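Usotholm Workshop Notes

Hand-Held Gripper Project Enters Table-Setting Phase

The Usotholm Shared Workshop is pleased to report that the hand-held gripper built by members of the Hultach bench group has moved on to tableware trials. The tool was assembled over the summer under the direction of Thắng Tôn. Its two fingers close on a single slide, and the operator guides the whole unit by hand.
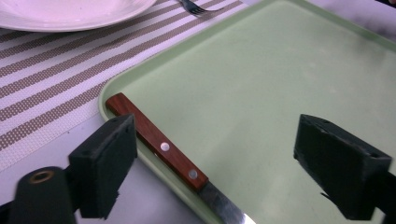
The gripper's fingers on either side of a wood-handled table knife on the green tray.

Flat cutlery has proved the most demanding category to date. A knife lying on a tray leaves little room beneath the handle, and the fingers must come down level before they close. The group has set a target of 1000 recorded pickups before the design is frozen. A second set of finger pads will be cut in September, and members trained on the small bandsaw are invited to assist.

Bench time for the project is reserved from 3 p.m. Places are limited to 20 per session. Members wishing to attend should sign the sheet at the front desk and quote project number 2748.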